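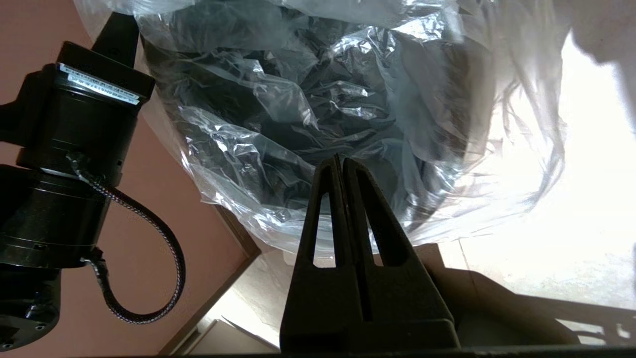 Gajewski
Packing assistant, Zallstead

September, evening

All day I was with plastic bags. The clear ones are thin, and they wrinkle the moment you touch them, and under the lamps every crease shines like silver. After lunch my eyes were tired from this shining. I tried to look at the wall for a little, then back to the bag, and it helped.

I packed 151 pieces before I went home. The plan said 169, so I am behind, but my supervisor did not say anything and I did not ask. Gravetti wants the full order before the end of the month. It is 4,000 pieces, and I do not like to think of this number in the morning.

The most difficult thing is still the opening. The two sides of a new bag stick together and I rub them between my fingers until one side moves. In my first week I used to blow into the bag, as my mother did with bread bags, but here it is not allowed. Now I pull it a little to the left and right and then put my hand inside to make it wide. If I am too quick it tears at the corner. Today I tore 2 and put them in the box for waste.

I wrote to Prodik to ask if they sell the same size in a thicker plastic. They have not answered. A thicker bag would be easier to open, I think, but perhaps less easy to see through.

At home I found that I was folding the bag from the bakery very flat, with my thumb along the edge, the same way as at work. I put it in the drawer with the others. Tomorrow I must take my hand cream, and also return the blue scissors to the other table.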